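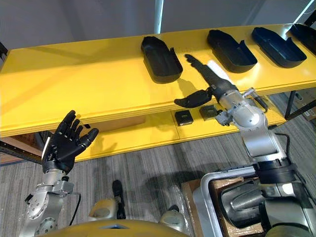
My sister-in-law told me flat out that no grown adult needs a tray shaped like a shoe, and that a sheet of newspaper had served her hallway perfectly well for 31 years. I bought the Movov boot trays anyway.

They're matte black and long, rounded like an insole, with low walls and a little turned-up tab at one end for picking the thing up. The tab is the best part. You can carry a tray of slush to the sink with one hand, provided you walk like you're in a wedding.

**The bad news:** low walls are low. One good December thaw off a pair of Skelau work boots and mine was at high tide. Anything above a men's 12 hangs over the side – my husband's do, and he's taken it personally.

They also don't line up neatly, being curved, so a row of them on a bench always looks like somebody left in a hurry. The flat Zanlow mat I had before was uglier and held more water.

Still, the floor is clean, and the black hides the salt stains until about March. I paid $40 for the set and would grudgingly pay it again.

4 stars out of 5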